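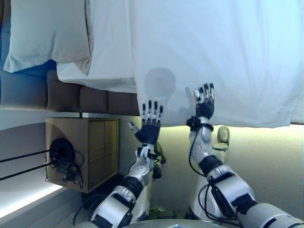 A white sheet hanging over the edge of the bed.

Room 28

The woman in Room 28 had lived at the Yeoman for nine winters. Before it was a rooming house it was a hotel for railway men, and the key hooks still hung behind the front desk in Steltthorpe, though no one worked the desk now. She paid 800 dollars a month. Her pension covered that, with 180 left over, and she made up the rest mending linen for the motel out on the highway.

The letter came in January. It was from Vundico, which had bought the building in the fall, and it said that heating charges would be billed to tenants going back to the day of the sale. Her share was 3,598 dollars. She read the number twice and put the letter under the bread tin, where she kept things that had to be dealt with.

Then she went back to work. She had a fitted sheet to finish and the light went early.

The man across the hall had the same letter. So did the couple at the end, who had a baby and had asked her once, very politely, if the sewing machine could stop by eight. She could hear them talking through the wall that night, low and quick, for a long time.

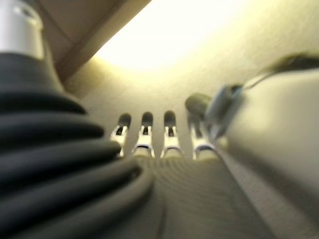 In the morning she carried the letter down to the legal clinic, which opened two afternoons and one morning a week in the basement of the library. She was early, so she sat in the hallway and went over what she owned that anyone would buy. There was the machine, and she couldn't sell that. There was her husband's box. He had done repairs for the mine at Drukum until it shut, and he never threw out a part. He had stood four metal spring clips in a row on a ridged gray tray, each with a dark tip and a pale white collar, next to a thick black coiled cable that went to nothing she knew of. When she moved to the Yeoman she set them out again the same way. She dusted around them. She did not think they were worth five dollars.

The student at the clinic was young and had a cold. He read the letter, then her lease, then the letter again.

"Did you sign anything new after the sale?"

"No."

"Did anybody in the building?"

She said she didn't know. He told her to find out, and to pay nothing but the rent until she heard from him. He wrote that on a card so she would have it — PAY RENT ONLY — and underlined the last word.

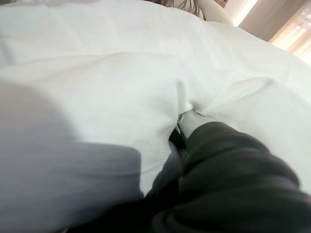
The third floor

She had never knocked on a door at the Yeoman except to return something. She started at the top of the stairs at six o'clock, when people were home and cooking. The first man thought she was collecting for a church. The second had signed a paper in November because the agent said it was for the fire insurance. He found it for her in a drawer of takeout menus, and she copied it by hand at his table while his rice boiled over.

By nine she had been to every room on her floor and the one below. Five had signed. Two were already packing. The couple at the end gave her tea and held the baby up to look at her list.

"What happens if it doesn't work?" the mother asked.

"Then I suppose we owe it," she said.

She went home and put the list under the bread tin with the card on top of it. The motel wanted its sheets by noon. She threaded the machine, looked at the clock, and did the last hem by hand.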